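Anyone else at the Conberg open day? Disassembly cell notes

Started by benchgrinder, in Events and Visits

benchgrinder
I went to the December open day at Conberg and said I'd write it up for the people who couldn't get a place. They ran two demos. The first was the sorting line, which most of us have seen in one version or another. The second was the new PC teardown cell, and that was the reason I drove out there.

The idea is that used office desktops come in on a cart and the arm takes out the parts that are worth reselling. Power supply, drives, memory. The control software is called Saller and it was written in house. They told us they have 200 machines set aside for development and they are nowhere near through them.

We stood behind a rope and there was a screen showing the wrist camera view. The talk was 90 minutes with questions. The coffee was fine, parking was bad.

I asked if they would share anything from the cell and one of the engineers said he'd post here himself. He has an account now.

torque_spec
Did they say how they deal with different cases? Every vendor puts the latches in a different spot. We looked at this two years ago and gave up on it.

benchgrinder
They said they have 11 chassis models in the set. Anything else goes to a person at the next bench.

torque_spec
So it's 11 fixed routines. I wouldn't call that a teardown cell. It's a playback machine with a camera on it.

mill_road
I was in the afternoon group. I didn't get the impression it was playback. They moved the case on the table between runs and the arm went to the new position. It did stop once and somebody had to restart it.

torque_spec
Moving the case a few inches is the easy part. Show me one with a bent bracket or a cable tied across the bay.

holo_shift
Holo is the cart system, right? The one that brings the cases in? We run the same carts and the docking is the part that gives us trouble -- did they have any problem with that?

mill_road
Yes, Holo is the carts. The carts were parked the whole time I was there, so I can't tell you.

benchgrinder
Same in the morning. Cases were put on the table by hand.

Hi all, I'm the engineer benchgrinder mentioned. This is from the wrist camera, with the fingers at the bracket between the power supply and the white drive cage. 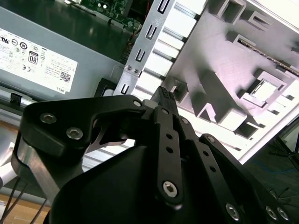
Ajith Murthy
Cell Engineer, Conberg
New member

Some answers. The 11 models are the ones we have dimensions for, and Saller uses those to know which parts to look for. The positions come from the camera on each run. So torque_spec is partly right. It doesn't handle a case it has never been given.

The tight spots are what take up our time. There isn't much room next to a drive cage, and the linkages on this gripper are wide compared to the tip. We have the narrow fingertip with the ridged pad on it for that reason. A flat pad slid off sheet metal edges too often.

The stop in the afternoon session was a force limit. We keep it low on visitor days.

torque_spec
Fair enough, and thanks for coming on here. What happens with cables? In the boxes we had, the harness was always lying over something you needed to get at.

Ajith Murthy
Cell Engineer, Conberg
New member

Cables are the worst part. For now a person unplugs the harness before the case goes on the table. Ruaridh Gourlay is working on connectors on a separate rig and he has the 24-pin coming out some of the time. I don't want to give a rate for it yet.

torque_spec
Then a person is still opening the case and pulling the cables. I could have the power supply out in the time it takes to do that. I still don't see the money in it.

mill_road
One person can prep cases for more than one arm, though. They said the plan is 2 arms to a bench.

torque_spec
Plans are plans.

holo_shift
Is Sastry still doing the labels? At the last open day they had a Sastry reader for part numbers and it choked on anything glossy.

Ajith Murthy
Cell Engineer, Conberg
New member

Still Sastry. It reads the QR codes now and only falls back to the printed text if there isn't one. Glare is better but I wouldn't say it's fixed. If you want to talk about cart docking, send me a message and I'll pass it to the right person.

holo_shift
Message sent.

benchgrinder
Is there a date for the next one? I'd like to bring two people from our repair side.

Ajith Murthy
Cell Engineer, Conberg
New member

Not set yet. I'll post in this section when it is.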